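April, bread task, second table

Started 9:40. Goal for the day was to get the toast set into usable shape: pick up one slice from a stack on a plate, move it to the other bread plate, let go, return to rest pose. Prompt string is "move one slice of toast to the other plate". Faustine Brunet wants the same wording in every file this time, no variants until we have a base set.

Setup notes, so I can rebuild it:

- PiPER arm, two-finger gripper, wrist camera plus the head camera
- pink grid cloth, pulled square to the table before each block
- toast on two plates, fried eggs on the bigger plate with the rim
- foam cubes and toy fruit as clutter, moved by hand between episodes
- recording through Zakach, saved locally, pushed to Bronden at the end

Teleop was slow for the first stretch. I kept coming in too steep and pressing the stack down before closing. Trinidad Carretero suggested opening a bit wider and taking the top slice by its crust, with the fingers either side, and that helped a lot. Grip force left at the default.

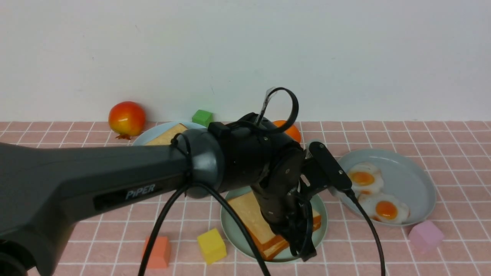 Main failure is the double pick. Two slices come up together, the lower one hangs on for a second and then drops, sometimes half off the plate. I'm tagging these "double" and keeping them out of the training split. Trinidad thinks we should keep the ones where the operator puts the extra slice back, as recovery examples. I don't mind, but they need their own tag or the counts get muddy again like they did with the Inau set.

Counts at lunch:

- 61 episodes recorded
- 45 clean
- 3 dropped for a frozen wrist stream
- the rest are doubles or bad releases, not sorted yet

The frozen stream happened three times in a row and then stopped after I reseated the connector. Didn't change anything else. If it comes back, swap the cable before touching the settings.

Checked the clean ones on playback after lunch. Head view is fine all the way through. Wrist view is good at the grasp, but on the way in and out it spends a lot of time on bare cloth, and for those stretches the policy has very little to go on apart from the grid. Might not matter with both cameras feeding in. Worth a run with the wrist stream alone to see how bad it gets.

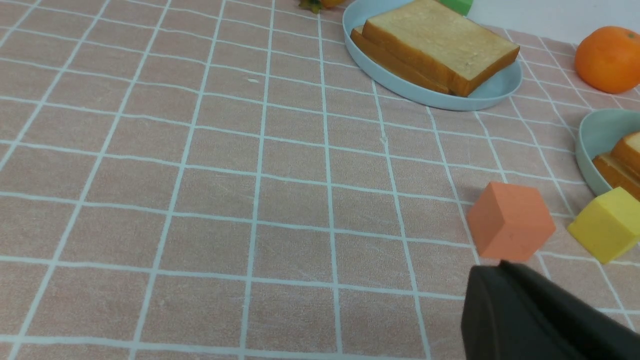
Clutter placement needs more spread. I looked back over my own layouts and I keep putting the cubes down in the same few spots, near the plates, because it's easy to reach. For the next block I'll use the layout sheet from Carrasco and follow it even when it looks silly. Fruit too. Plates should shift by at least a grid square between episodes — I was only rotating them, and rotating a round plate doesn't do anything useful.

Episode length is running roughly 2 times what we planned. Most of that is me hovering over the stack before I commit. Trimming the front would hide it but leave odd starts, so I'd like to re-record the worst ones and leave the rest alone. Faustine agrees as long as the originals stay in the archive folder.

Also noticed the rest pose drifts. I've been returning by eye. Saved a fixed pose as "home_b" and mapped it to the left pedal. Please use that one and don't overwrite "home_a", the cup task still needs it.

To do:

- [ ] sort doubles from bad releases
- [ ] add "recovery" tag in Zakach, ask Trinidad for her wording
- [ ] next block with the Carrasco sheet
- [ ] wrist-only training run
- [x] push morning files to Bronden
- [ ] check time sync between the two cameras, playback looked a hair off in the later files

Stopped 4:15. Cloth and plates left out for the next block.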